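Why Do Windows Get Foggy?

Hi, I'm Benvinda! When I was little I used to draw cats on the kitchen window every winter morning. My grandpa Arnaldo would grumble about the smudges, and then he'd add whiskers. I always wondered where the fog came from.

So let's start with the air. Air has water hiding in it! It's called water vapor, and it's a gas, so you can't see it. Boiling pasta puts more of it into the air. So does a hot shower, and so do you, every single time you breathe out.

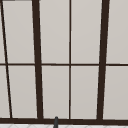

Warm air usually has plenty of vapor zipping about in it. When that air bumps into something cold, the vapor slows down and sticks together in teeny drops. Grown-ups call this condensation (con-den-SAY-shun). Fog on a window is just loads and loads of those drops, all too small to pick out one by one.

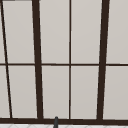 A big window with lots of panes.

Glass gets chilly fast when it's cold outside, and that's why the fog likes it so much. Many newer windows have 2 layers of glass with a gap in between. The gap helps keep the inside layer warmer, so you get less fog (and fewer cats, sadly).

You can spot condensation in other places too. Look at the bathroom mirror after a bath, or a glass of lemonade in July. The wet stuff on the outside of the glass didn't leak through. It came out of the air!

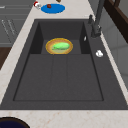 Try It Yourself

1. Fill a dry metal cup with cold water and 5 ice cubes.
2. Wipe the outside with a towel.
3. Wait a few minutes, then run your finger down the side. Is it wet?
4. Do it again with water from the cold tap and no ice. Which cup got wetter?

Write down what you find, and pour the leftover water on a plant when you're done. Mine went to a very thirsty fern!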